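Clerham Robotics Club – Questions We Keep Getting

What do you do all term?
We teach robot arms to take a desktop PC apart and put it back together. A person with a free afternoon would be quicker, and parents point this out. 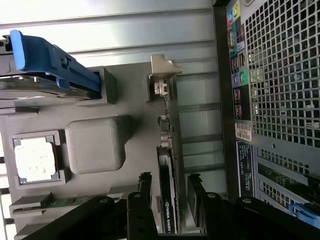

Do I need to know how to code?
No. We start you on Trullatero, our homegrown control script, which crashes politely and tells you which line to blame.

How big are the teams?
Teams of 3, with 6 teams at most. After that we run out of chairs.
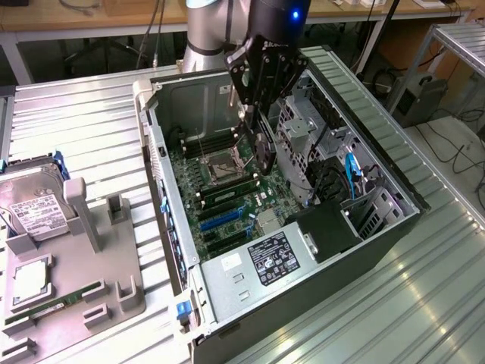
What does it cost?
$50 a term – snacks are extra, and the snacks are bad.

Which job is the hardest?
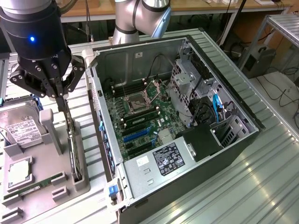

Memory, by a mile. Beginners all ask for the hard drive, and we let them. A RAM stick, like the green one lying in its long groove in the tray, is thin and leaves very little room for a sloppy grip.

Is there a competition?
The Hondalach Cup, in September. We placed 10th last time and still bring it up.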